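Subject: Re: [rumville-golf] Winter range hours and the mat bays

Birgit Schwerdtfeger wrote:

> Two questions before the September meeting. Are we keeping the late slot
> on the range through the winter, and has anyone settled what happens to
> the mats in the far bays? I hit from one last week and the tee hole was
> so worn that the rubber tee fell over twice. Also, the Statov people
> want to know if we are still sending a team.

Birgit,

On the hours, yes. The range stays open until 9 p.m. through the winter, same as last year. The last bucket is sold at 8:30. The short game area closes at dusk, and that won't change unless someone pays for lights out there.

On the mats, I walked all 17 bays with the pro shop manager. The near ones are fine. The far end is in poor shape, and 3 of the mats need to go now. The rest of that end can be turned around and used from the other side for another season. I have a price from Nkuna for replacements, and I asked Lirura for one too but have not heard back. Nkuna can deliver in two weeks. If Lirura doesn't answer by the end of the month I would just go with Nkuna. 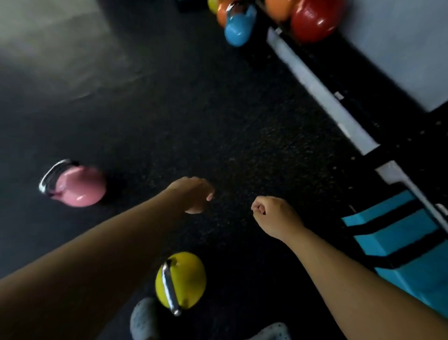 Until then, please use the near bays for irons if you can. The far bays are all right for wedges and for putting a driver on a high tee, if you bring your own tee. Don't move the mats between bays. Somebody did that in the spring and we ended up with two left-handed setups next to each other and a divider that no longer fit.

As for Statov, we are sending a team. It's 12 players, foursomes in the morning and singles after lunch. I have almost everyone I need and could use one more who doesn't mind playing early. Handicap limit is the same as before. They moved the first tee time to 7:40, so plan on leaving Rumville while it's still dark. We play from the middle tees, and they are asking for carts to stay on the paths on the back nine, where the ground is soft.
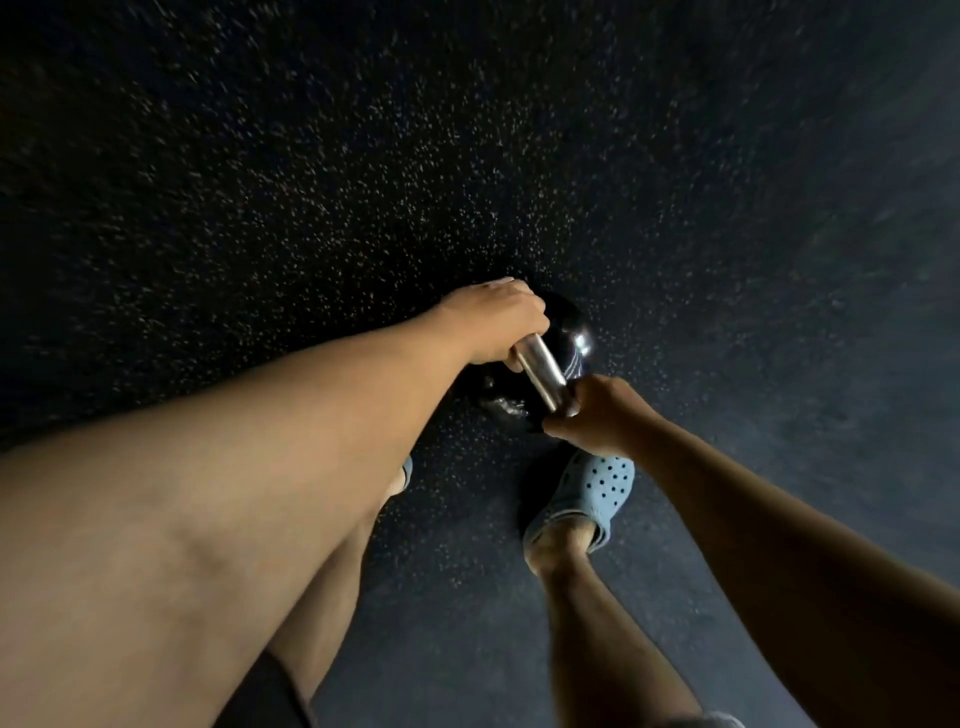 *Kettlebell on the gym floor*

One other item. The bag storage room will be locked at closing from now on. If you leave clubs there overnight, put your name on the bag itself. A tag on one headcover doesn't help much when the headcover comes off.

If you want the mats on the agenda, send me a line and I'll bring the Nkuna price sheet. I'd also like to talk about range balls, but that can wait for the next meeting if we run long.

Doug

--
To leave this list, send a blank message with "unsubscribe" in the subject line.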